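Checking corn moisture before you haul

Quick one, it's harvest and I have a truck to load. People keep asking how I pull a moisture number I trust before driving to the elevator. So, my way. Shelled corn only. Soybeans are a different page.

What you need

Grain probe, the long kind if your bin is deep
Clean bucket with a lid
Kitchen scale that reads in grams
Moisture meter (mine is a Dekix, handheld, use what you have)
Pencil, notebook. Phone works too but not with gloves on

Before you start

Put a new battery in the meter. Low battery reads funny and you won't notice. Check the crop setting is on corn. I ran a whole Saturday once on the wheat setting and had to redo all of it.

Let the meter and the grain get to the same temperature. Bring both into the shop, leave them an hour. Cold corn out of the bin in a warm meter gives you junk.

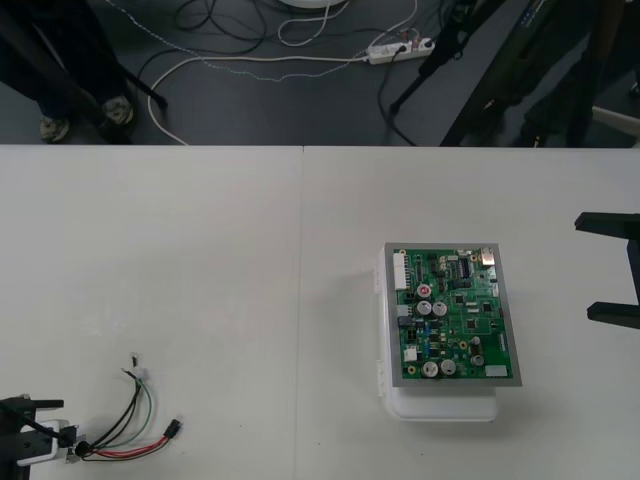

Green circuit board on a metal plate, white box underneath.

Taking the sample

1. Fan off. Somebody else knows you're going up. Never get in the bin with the unloader running, and don't walk on crusted grain, ever.

2. Probe the center first, then out toward the walls, several spots. Center is where the fines pile up and it's usualy the wettest.

3. Dump every probe in the bucket. Lid on between pulls, it dries out faster than you'd think in wind.

4. Mix it by hand. Get down to the bottom. Pick out cobs and any obvious trash.

5. Weigh out 200 grams for the meter. Check your manual, some want less. My scoop gave me 201 this morning and that's fine, I'm not chasing one kernel.

Reading it

Pour at a steady speed. Don't shake the cup, don't tap it, don't pack it down. Read. Write it down. Dump it back in the bucket, mix again, and do it over. I do three readings and take the average. If one of them is way off from the other 2, toss all of them and start with a fresh scoop.

Over 15 percent and I keep the dryer going. At 15 or a hair under, I call Kazemi and ask what they're docking that week. Ask every time. The discount sheet changes and the one taped up in your shop is old.

If you're storing into spring you want it drier then that. Ask your extension office for your area, depends on how warm your winters get.

Writing it down

Bin, time of day, air temp, all three readings, average. I type mine into Ondeck at night so I have it when the settlement comes back. Then put the elevator's number right next to yours. After a few loads you'll see if your meter runs high or low, and you can just adjust in your head. Mine runs low. Not by much.

When the numbers don't match

First thing, temperature again. Second, the sample. One probe off the top of the load is not a sample. Third, clean the cup, dust and bees wings build up in the corners. Dry brush only, no water.

Still off? Save a bag of the same corn, seal it tight, take it in and have them run it on theirs while you stand there. Most places will do it if you don't show up at noon with a line of trucks behind you. 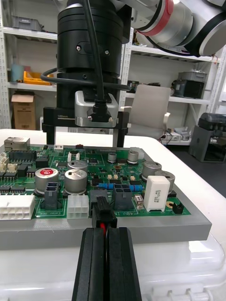 Issa Rizk wrote: Good list. I'd add don't test corn straight out of the dryer. Outside of the kernel is dry and the middle isn't, so the meter reads low, then it creeps back up overnight in the bin. I let mine sit in a sealed jar till morning and test again. Cost me two loads to learn that.

Yes, do what Issa says. I'll put it in the steps when I get time.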